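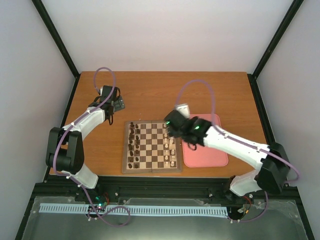

Serside / Board Games / chess-setup

# chess-setup

Hi! I'm Ratree, and this folder is my ongoing attempt to write down how a chess set gets put out and put away, in enough detail that somebody else could use the notes. It started as one text file in May and has gotten a little out of hand since.

## What's in here

There are 935 entries right now. Each one is a short record of a set being laid out or packed up: which board, which side the dark pieces were on, where the captured-piece tray went, and whatever I felt like typing in the comments. 249 of those are full setups from an empty board, and the rest are partial (just the pawns, just one color, swapping sides, that kind of thing).

- `setups.csv` is the main table
- `comments.txt` is me rambling, one line per entry, same order as the table
- `boards/` has a short page for each board

Oranuch Boonyarit went through the first 50 entries and fixed my spelling of "bishop," which I had managed to get wrong in three different ways. Thank you, Oranuch!

## The boards

Most entries use a folding wooden board, the type with a seam down the middle and a clasp on the border. I love these. The pieces live inside, you carry the whole thing under your arm, and it opens flat (mostly). Check the clasp before you pick it up, though. I've chased pawns across the floor more than once and I don't recommend it.

The `Drudongate` board is the big roll-up one, and `Czarnecka` is a small travel set with pegs. Those names are just what I call them in the `board` column, so don't go shopping for them.

## How I write down a setup

I look at the board with one army on the left and the other on the right, so "outer column" means the back rank and "inner column" means the pawns. Chess people find this annoying. It made sense to me at the time and now there are too many rows to change it.

`dark_side` is `L` or `R`. `tray` is where the tray sits next to the board, usually `R`, sometimes `none`. I like a shallow tray with a rim, and I like it empty at the start of a game so the captured pieces have somewhere to go that isn't my coffee.

## Things I know are wrong

Knights facing sideways aren't recorded anywhere. Some people care about this a lot (hi, Oranuch) and I may add a column.

A few early rows have the king and queen swapped. I left them in and put `kq` in the comments so you can filter them out.

Row 412 is checkers. I have no idea.

## Using it

Go ahead and use it for whatever you like, and tell me if you make something! The next version, `Skenduvov`, will have backgammon in it too, once I decide how to write down a stack of checkers without losing my mind.

Last updated February 2024

Contact: Ratree Tanasarn | © Serside | Back to top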